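**Call for participants: come and do the chores our robots can't (yet)**

*Lultico household tasks study, Grindia workshop, Ernport. Sessions run through May.*

Can a machine do your chores yet? People ask us this at nearly every dinner we go to, usually while somebody is drying a pan, and our answer tends to go on longer than they wanted. The short version is that some chores are coming along nicely and others are miles off, and the ones that are miles off are often the ones you do without thinking while you listen to the radio. We would like to understand those much better, and for that we need people who do them every day. People like you, quite possibly!

We are looking for 40 adults to join us for one session each at our workshop in Grindia, a short walk up from the harbour at Ernport. You don't need to know anything at all about robots, computers or engineering. If you have ever packed a school lunch, sorted a drawer of odd socks, or wrestled a duvet into its cover, you already have the experience we are after.

## What we are trying to find out

Lultico is a small company, and our work is teaching two-armed machines to manage ordinary jobs in homes and in the back rooms of shops. Lifting a box from one place to another is fairly well understood these days, at least when the box is stiff and sits where it should. Soft and slippery things are another matter. A tea towel never lies the same way twice, bin liners cling to themselves, and a thin plastic bag on a smooth table can keep a clever machine busy for a whole afternoon.

Bags, in fact, have become a bit of an obsession. Think about how you open a zip-lock bag at home. You probably rub the top between finger and thumb until you feel the two sides part, and you probably couldn't say which hand does what. Our arms have stiff fingers and feel very little, so they depend a good deal on looking, and clear plastic is a miserable thing to look at when the lights are bouncing off every crease. A coloured strip along the opening is a great kindness, and lining the fingers up with it is where a lot of our time goes. 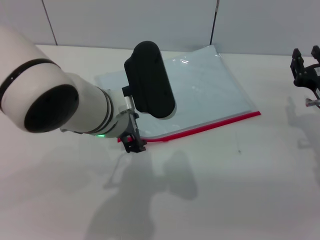 ## What you would be doing

A session lasts two hours, with a proper break in the middle (tea, coffee, and whatever cake has survived the morning). We will ask you to work through eight everyday tasks at a table, at your own pace and in your own way. They include:

- opening, filling and closing food bags of different sizes
- folding tea towels and small items of clothing
- putting a fresh liner in a bin
- wrapping a cup in paper for packing
- stocking a short shelf with soft packets, such as rice or crisps

There is no right method and we are not timing you against anyone. If you have a peculiar way of folding a towel that your family teases you about, please bring it along. We learn a great deal from differences between people, and we would hate for anyone to tidy up their habits on our account.

After the break you can, if you would like to, have a go at guiding a pair of robot arms through one of the same tasks using hand controls. A member of the team stays beside you throughout. Most people find it harder than they expected and laugh quite a lot, and a few get rather competitive. You are very welcome to skip this part and it makes no difference to your payment.

## Who can take part

We would love to hear from you if you:

- are 18 or over
- do household chores regularly, or have worked in a shop, stockroom, laundry or kitchen
- can sit or stand at a table for up to an hour at a time, in whichever position suits you
- are happy for us to film your hands and forearms while you work

Left-handed people are especially welcome, as are people with arthritis, reduced grip or the use of one hand. You will have worked out ways of doing things that the rest of us haven't thought of. The workshop is on the ground floor with a level entrance, and the tables go up and down. Do tell us beforehand about anything that would make the visit easier, including allergies (the cake again).

## Payment and the small print

You will receive £78 for the session, paid by bank transfer, and we will refund your bus or train fare within the county if you keep the ticket. If you need to stop early, for any reason or none, you will still be paid in full.

We film from above the table and do not record your face or your voice. Recordings are kept under a number, and you may ask us to delete yours at any point up to 15 days after your visit. The consent form is two pages long and written in plain words. We will send it with your booking so that you can read it at home with your feet up.

## How to join in

Please write to Samira Nseir, who looks after all the bookings, at the Lultico workshop in Grindia, or ring the workshop and ask for her. Let her know whether mornings or afternoons suit you better, which hand you favour, and which chores you do most often. Morning sessions start at 9.30 and afternoon ones at 1.30.

Questions about the research itself can go to Aslak Midtbø, who runs the study and is always glad to talk about it — do allow yourself a little time if you ring him. Friends and couples can book side by side, though we will put you at separate tables so that you don't end up correcting each other's folding.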